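We use cookies to remember your preferences and count visits. By continuing to read you accept this. OK / Settings

Notes on collecting demonstrations, part 5

The last post covered the controller and the recording format. This one covers the collecting itself: how we schedule it, how we instruct operators, what we throw out, and what I would change. The project is still called Susa internally. The policy architecture is ordinary and I will not discuss it.

The target was 1,000 accepted demonstrations of tabletop pick-and-place, divided among a small set of language instructions. "Accepted" matters. In the first round we counted recorded episodes and reported that number upward, and then lost a good part of it in review. We now count only what has passed a reviewer, and the dashboard does not display the other number at all.

Instructions

An instruction is a short imperative sentence naming one object and one destination. "Put the mug on the tray." "Put the strawberry in the bowl." We tried longer ones with two clauses and dropped them. Operators would finish the first clause, pause to reread the second, and the pause went into the data. A policy trained on that data learned to pause. It would set down the first object and hang in the air for a second or two before moving on, in the same spot where the operators used to look up at the screen.

There are two ways to fix that. One is to trim the idle segments in post-processing. The other is to have operators memorize the instruction before the recording starts. We do both. The trimming script removes any stretch where the commanded velocity stays under a threshold for longer than a set time, except when the gripper is opening or closing. The exception is important. My first version did not have it, and it cut out the part of the grasp where the arm holds still while the fingers close. Training on those episodes gave us a policy that started lifting too early. I spent most of a week looking for the fault in the normalization code before Kerubo Owino plotted gripper width against time for one trimmed episode and sent me the plot with no comment.

Operator variation

We had nine operators over the whole round, though never more than two in a shift. They differ more than I had planned for. Some approach every object from directly above. Others come in at a slant and correct late. Grasp height on the same object varies between people by more than the width of the fingertip. All of these are valid demonstrations and the reviewer passes them.

For a while I argued for a style guide that would force a vertical approach. Idrisa Tanui argued against it, on the grounds that a policy which has only seen clean vertical approaches has no data near its own mistakes. We ran the comparison. The single-style set trained faster and had a lower validation loss. On the arm, it did worse when the object was moved slightly off the positions it had seen. The mixed set had an uglier loss curve and recovered more often. Validation loss was a poor guide here, and I have stopped putting it in the weekly summary.

What we kept from the style guide is short:

- Start every episode from the home pose, with the gripper open.
- Do not touch the objects by hand after recording has started.
- If you miss a grasp, retry it in the same episode. Do not stop and restart.
- After the release, back the arm away before ending the episode.

The third item took the longest to get across. People dislike having a mistake on record. During the first days several operators were ending the episode after a miss and starting over, and the retry behavior was almost absent from the set. I now say at the start of each shift that a miss followed by a recovery is worth more to me than a clean grasp. Mentioning it once was not enough.

Labels

Each episode carries the instruction text, the operator ID, a layout ID, and a success flag. The success flag is set by the operator at the end and checked by the reviewer. Disagreements are rare and nearly always about the destination. If the mug lands with its base half over the rim of the tray, is it on the tray? We settled on a rule: release the object, wait, and if it has stopped moving and is supported only by the destination, it counts. A mug leaning on a neighbor does not.

The layout ID is the field I regret. It points to a drawing of where the objects were supposed to be at the start, and operators treated the drawing as a suggestion. The first overhead frame is a better record than the drawing. We should have derived the layout from that frame from the beginning and skipped the ID.

Resets

Resetting takes longer than demonstrating. In a typical shift the arm is moving for less than half of the time. The rest is putting things back, changing the arrangement, and typing.

We tried three reset schemes. The first was full randomization from a script, which printed target positions that the operator then had to find on the table. Too slow. The second was free placement, with the operator told to "mix it up." Free placement is fast but people have habits. I made a heat map of starting positions after one shift and it showed two dense patches, one on each side of the operator's dominant hand, and almost nothing near the edges. The third scheme is what we use now. The script names a region for the target object only, and the operator places everything else freely. It costs a few seconds per episode and the heat map is acceptable.

Chained episodes helped more than any of the schemes. If the object ends up on the tray, the next instruction takes it off the tray. The end state of one episode is the start state of the next, and for a run of seven or so the operator does not have to reach in at all. The instruction scheduler checks that the chain does not settle into a loop between the same two states. It did that in the first version, and we collected a great many copies of the mug going on and off the tray before anyone looked.

Clutter and object choice 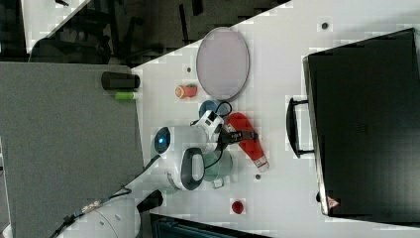 Object sets are where most of my time went this round, and I have changed my mind on how crowded a layout should be. My early layouts had one target, one destination, and empty space between them. They trained a policy that ignored the instruction text, since with only one graspable thing on the table the text carries no information. Every layout now has several plausible targets and more than one plausible destination. In a group like the one on the table here, with the blue bowl partly hidden under the gripper, the red bottle lying to its right, and the mint-green mug close by, the text has to be read to know what to do, and the approach has to clear the neighbors. The tray is set apart from the cluster, so a placement there means a real transfer across open table and not a nudge.

Two rules came out of this. First, include at least one pair of objects that share a color but differ in shape. With color alone as a cue, "red" was enough to pick the right thing in our old sets, and the policy learned exactly that. Second, put small objects and large ones in the same layout. Small toy fruit needs a narrow grasp and a low approach, and if it only ever appears in layouts of its own, the policy picks its grasp width from the general look of the table. We saw this with the early Covar checkpoints, which would close nearly all the way before reaching a mug whenever there was a lot of white surface showing.

Orientation needs the same care. A bottle on its side is a different task from a bottle upright, and we now alternate between them. Mug handles get turned between episodes. Operators forget this one, so it is printed in the reset prompt.

Occlusion I have left alone. From an overhead view the gripper covers the object at the moment of contact, and there was a proposal to discard episodes where the target is hidden for too long. I turned it down. The deployed policy will have the same view and the same problem.

Review

A reviewer watches each episode at four times speed and presses one of three keys: accept, reject, unsure. Unsure goes to a second reviewer. Kaijage, the review tool, is a thin page over a folder of videos and a text file. I had plans for something larger. The thin page has not needed a fix since July and I have dropped the plans.

The most common reasons for rejection were wrong object, a hand in view after the start, and a dropped camera stream. The last is not the operator's fault, and it should be caught at recording time. A check for stream gaps now runs as the episode is saved and refuses the save if it finds one.

Next

Firstead, the second station, comes up with the same arm and a different table height. I want to know how much of the current set carries over without new data. My guess is that the approach phase will carry over and the release height will not. Idrisa has the opposite guess. The calibration for that station is still unfinished, and the extrinsics file in the repository is a copy of the one from the first station, so please do not use it.

Recent posts
Notes on collecting demonstrations, part 4: controller and recording format
Trimming idle segments without losing the grasp
Clock drift between two cameras
A short list of file formats I regret
Cable routing on a small arm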